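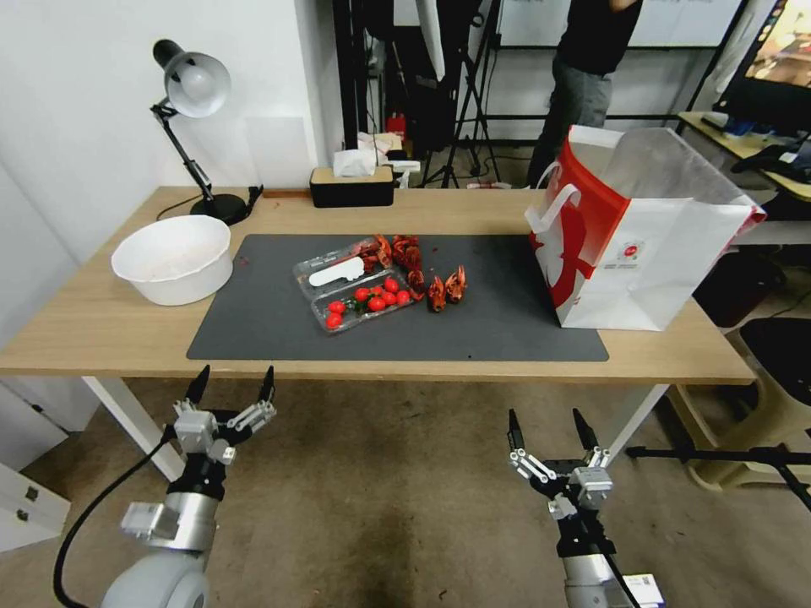

Plamside Help – Kitchen and Food – Storage and Packing

Cooked crayfish in a two-part clamshell: how to pack so the tomatoes stay clean?

Asked in March by rutland_k
Viewed 1534 times

I portion cold crayfish lunches at home for a family of four, twice a week. The crayfish are boiled whole, shell on, cooled, then packed with cherry tomatoes in clear hinged plastic boxes with one divider. The boxes go into paper carrier bags with rope handles and are eaten three to four hours later.

Two problems.

1. The divider does not meet the lid. There is a gap of a few millimetres, and red liquid from the crayfish side gets across to the tomatoes. By lunchtime the stalks are stained and the tomatoes taste of the boil.

2. Claws. If a whole crayfish goes in belly down, the claws push the lid up and the catch opens in the bag. Closed depth of the box is 45 mm.

What I have tried: kitchen paper under the crayfish (goes to pulp), removing the claws (the children object), and an elastic band (holds the lid, does nothing about the liquid).

I work on a table with a mat and have a large plastic basin for draining. I would prefer to keep the same boxes as I have most of a case left. They are Rutex, two-compartment, 909 ml stated capacity. Is there a packing order or draining method that fixes this, or is the box simply wrong for the job?

Comments on the question

mossgate: Are you draining them head up or head down?

rutland_k: Neither. They go in the basin in a heap and I tip the water off after ten minutes.

mossgate: Then that is most of your answer.

3 answers

Answer 1 – accepted
Hafiz Hartono
Score 145

The box is usable. The draining is the main fault and the orientation is the second.

Draining. A boiled crayfish holds liquid in the head section and under the tail. In a heap it cannot get out, and the ones at the bottom sit in what has come off the ones at the top. Put a rack in the basin, or an upturned colander if you have no rack that fits. Lay the crayfish on it in one layer, heads pointing down the slope, with one side of the basin raised 20 mm on a folded cloth. Leave for five minutes, turn them over, leave for another five. Then move them to a shallow tray and chill uncovered in the fridge until cold right through. Do not leave them out on the table to cool for the afternoon. Cover the tray once they are cold.

Do not pack warm. Warm crayfish under a closed lid will give you condensation, and the condensation runs down the inside of the lid to the lowest point. With a short divider that can be either compartment, depending on how the bag is carried.

Orientation. Place each crayfish on its side with the tail curled under and the claws folded forward along the long wall of the compartment. If the claws are set open from cooking they will not fold without breaking. To avoid this, tie the claws or cook them with the claws held under a second, smaller pan lid. For ones that have already set open, pack the claws separately in the same compartment. Two loose claws take less height than two attached ones.

Packing order:

Wipe the inside of the box.
Wash the tomatoes and dry them completely. Stalks off if they are going in the same box as shellfish, as the green parts hold water.
Tomatoes in first, before your hands or gloves have touched the crayfish.
Strip of greaseproof paper folded over the divider, long enough to stand 10 mm above it. When the lid closes the paper bends over and covers the gap. It is not a seal but it stops splashes.
Crayfish last.
Close the catch on the hinge side of each corner first, then the front.

Fork or spoon goes outside the box. If it is laid in the compartment it sits in the liquid and also props the lid.

Bag. A paper carrier has a flat base and the box should lie flat on it. If the box is wider than the base, people turn it on its edge, and then no divider will help. Measure the base before you buy more boxes. Put an ice pack under the box, wrapped in a cloth so that the paper does not get damp and give way. For three to four hours out of the fridge I would want an insulated bag as well – the paper one does nothing for temperature.

Comments on this answer

rutland_k: Tried the rack and slope today. Collected 60 ml from twelve crayfish that I would previously have called drained. Tomatoes were clean at one o'clock. Accepting this.

dell_tarn: Greaseproof or baking parchment?

Hafiz Hartono: Either. Parchment is stiffer and stands up better at the fold.

rutland_k: The paper strip came loose in one box of four. Will cut it wider.

Answer 2
mossgate
Score 31

Agree with the above on draining. I would not bother with the divided box at all.

Use two boxes. A deep one for the crayfish and a small round pot with a screw lid for the tomatoes. Jananel do a 594 ml deep box with 70 mm of height inside, and that takes a medium crayfish the right way up with claws on. I get three in. The lid has a gasket. It costs more than the hinged sort and has to be washed and brought home again, so it depends on whether your children bring things home.

If you do stay with the hinged box, size matters more than how you fold them. Anything over 11 cm from nose to tail, excluding claws, will lift a 45 mm lid. Sort them on the mat before you start and keep the big ones back for dinner.

Also wipe the mat between batches. A ribbed mat keeps liquid in the grooves and you pick it up on the underside of every box you set down, and from there it gets into the bag. A smooth mat is easier. Hot water and washing-up liquid, rinse, then dry it standing on its edge.

Comments on this answer

rutland_k: They do not bring things home.

dell_tarn: 70 mm inside or outside? The Jananel I have measures 66 inside.

mossgate: Mine is 70 inside to the underside of the gasket. Possibly an older one.

Answer 3
pennyfold
Score 2

just peel them first? tail meat only, no claws no juice, fits in anything. i use the nava pots from the market

Comments on this answer

Hafiz Hartono: Peeled tails still need draining and they dry out faster. It does solve the lid.

rutland_k: The question says whole, but noted.

Related questions

Removing shellfish smell from a plastic basin
Cherry tomatoes splitting in the fridge
Do hinged plastic boxes survive the top rack of a dishwasher
Paper carrier bag base tearing when damp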